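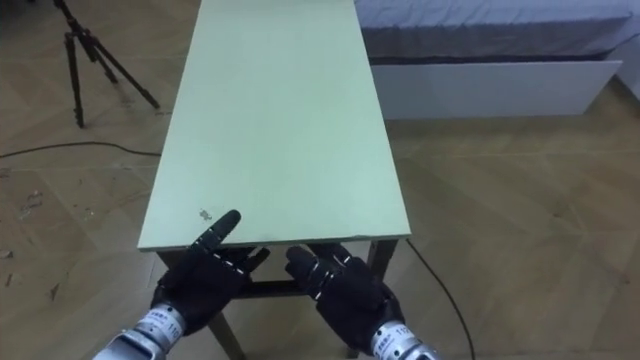 Review: Fimolora 2 for two-handed edge grasping

Home Reviews Software Hardware Archive Contact

Fimolora is a perception and planning package for humanoid robots with two multi-fingered hands. It is published by Grevcombe and handles one class of task: finding the edge of a flat object, placing both hands on it, and holding or carrying it, alone or with a person at the other end. Version 2 replaces the old contact planner with one called Sönmez and adds a compliance mode for shared loads.

We tested it with a light folding table on a parquet floor. The top is a plain pale green board with no texture, a poor target for anything that relies on feature matching.

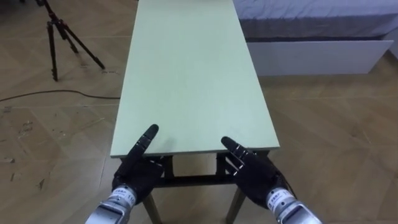

Bülent Işık
Reviews editor, Drandport
17 February 2018

Installation

The installer builds from source and took 15 minutes on our workstation. There is one configuration file for the robot and one for the hands. Joint limits are checked at load time, and the error messages give the joint name and the offending value. The hand file expects finger lengths in millimeters while everything else is in meters. This is documented, but on a page we found only after the first run had failed.

Perception

The edge detector fits a plane to the depth data, then looks for straight boundaries. It found the near edge of the table on nearly every attempt from a standing pose. The long sides were less stable. With the head camera looking down the length of the board, the fitted sides drift toward the far end, and the estimated length changes from one frame to the next. Locking the model after the first good fit cures this. The lock is off by default and should be on.

Floor seams caused some trouble. At the default threshold the detector reported candidate edges along the herringbone joints, and the ranking step did not always discard them. Setting a minimum height above the floor removed the problem completely.

Contact planning

Sönmez treats each finger as a separate contact and allows different postures for the two hands. It may, for instance, send one index finger over the edge onto the top while the other hand stays grouped below. Our log holds 767 planning requests, of which 306 asked for a two-handed hold at the short edge. Most of those returned a usable plan without a retry. The failures cluster at the corners, where the planner tries to keep the thumb clear of the legs and runs out of wrist range.

There is a preview window that draws the planned fingertip positions over the camera view. It is the best part of the package. Bad plans are obvious in it, and a contact can be dragged to a new position before anything moves. 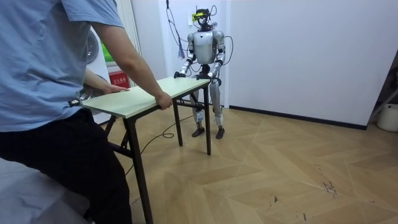

Shared hold, operator and robot at opposite ends of the table.

Control

Compliance mode is set per axis. We kept the vertical axis stiff and softened the two horizontal ones, so that the robot would yield when the operator pushed or pulled. The response is smooth at low stiffness. Above the middle of the range we saw a slow oscillation in the wrists, which Vicente Arancibia, who ran the controller side of our tests, traced to the filter on the force estimate. Raising the cutoff reduced it, at the price of a noisier signal at the fingertips.
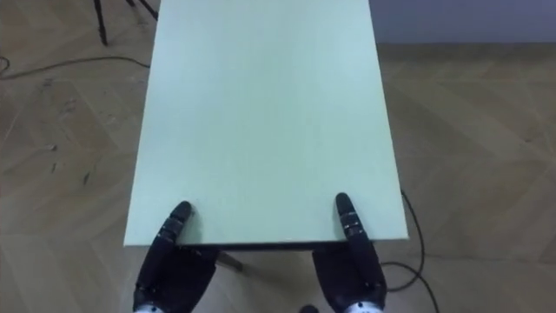
The same filter also affects contact detection. With the cutoff raised, light touches on the board were sometimes reported twice, and the state machine advanced to the hold phase before the second hand had settled. A debounce setting exists in the code but is missing from the configuration file. Grevcombe says it will be exposed in the July release.

Logging is thorough. Each run writes the fitted model, the chosen plan and the joint torques to one file, and the replay tool opens it without a robot attached. Replay cannot yet be stepped backward.

Verdict

Recommended for labs that already have a calibrated head camera and a working arm controller. The edge detector needs its defaults changed, and the compliance filter needs tuning for each robot. Groups working with one hand will find little use for it, as the single-arm planner is unchanged from the previous version.

Contact the reviews desk | © Drandport 2018 | Back to top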